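Robots learn to tidy the toolbox by asking first

Brunstead, June 30, 2022

Researchers at the Skostham Laboratory have published a training method that teaches a two-armed robot to pick tools out of a cluttered container, largely by getting it to admit when it has no idea what it is doing.

The method, called Samis, was tested over 200 trials. Most robots of this type learn from demonstrations: a person guides the arms through a task many times, and the machine copies. The trouble is that people dutifully demonstrate the easy parts again and again, and the robot becomes superb at something it could already do.

Samis turns the arrangement round. The robot scores its own confidence before each grasp and requests a fresh demonstration only when that score drops. Operators in the study recorded about a third of the demonstrations they had budgeted for, and spent the remaining time, according to the paper, on "other duties".

"We had assumed the hard part would be the pliers," said Shuk-fan Liu, who led the work. "The robot was very relaxed about the pliers. It was plastic packaging that sent it into a crisis of confidence, and I can't say I blame it."
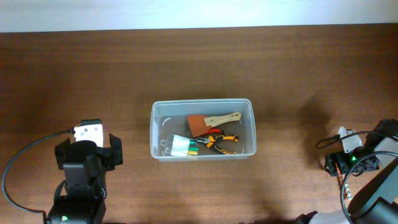
The two-armed set-up with a clear container of hand tools, including pliers and a scraper.

Handles proved awkward in their own way. When two tools overlap, pulling one tends to bring the other along for the ride. Samis lets one arm steady the contents while the other lifts, a habit it picked up from just four demonstrations by research engineer Kwadwo Annan.

"It has copied my technique faithfully, hesitation included," said Annan. "There is a small pause before every lift. That's me, wondering if I've left the kettle on."

The team is frank about the limits. The method copes poorly with tools stacked three deep, and it can be confidently wrong about shiny objects. A follow-up study with Wan, the laboratory's industrial partner, will look at both.

The paper, by Liu, Annan and Mireille Boutros, is available from the laboratory on request, as are the training recordings.

Press contact: Melquiades Tapia, Skostham Laboratory, Brunstead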